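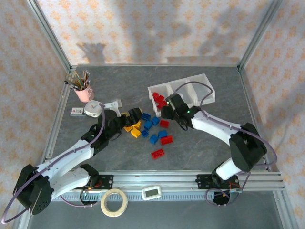
When does the sorting cell need a full recheck instead of the daily one?
After any unplanned stop, any cable work, or 300 hours of running, whichever gets there first.

Home | Cells | Checklists | Incident Log | Parts

MEMORTON WORKSHOP - TWO-ARM CELL, RECHECK AFTER FAULT
Revised October

Reason for recheck: right arm stopped mid-reach and would not home. The Dronero controller reported "OK" throughout, which was nice of it.

1. Base bolts, both arms. PASS. Left side took a quarter turn. It always does.

2. Cable loops, full travel. FAIL, then PASS. Right arm loop was snagging at the elbow past 90 degrees. Rerouted with more slack. The old tie is in the bin, where it should have gone in the spring.

3. Gripper closing force. PASS on 5 tries out of 5.

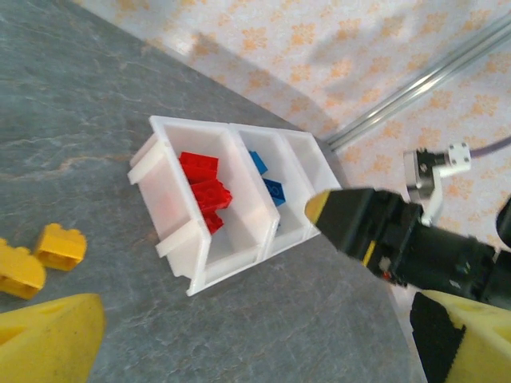 Tray check: reds and blues in, two yellows still on the table.

4. Emergency stop. PASS. Both arms quit at once. Someone had labeled the button "pause." Label removed.

5. Arm-to-arm clearance. PASS WITH COMMENT. The Voicu planner allows both grippers over the middle of the table and trusts them to be polite. Speed held at half until the zone limits are reloaded.
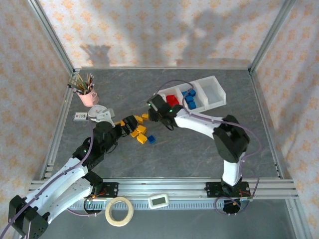
Jemau Cell Notes - Issue 5 - p. 2

6. Sort run, mixed colors. Keep hands outside the frame, including for "just the one block." A block on the floor stays there until the arms are parked.

7. Fault log. OPEN. It holds 1000 entries and then writes over the oldest, so the first stop is gone. Export before you reset - not after.

Result: cleared for half speed only.

Contact the cell desk | © Jemau | Back to top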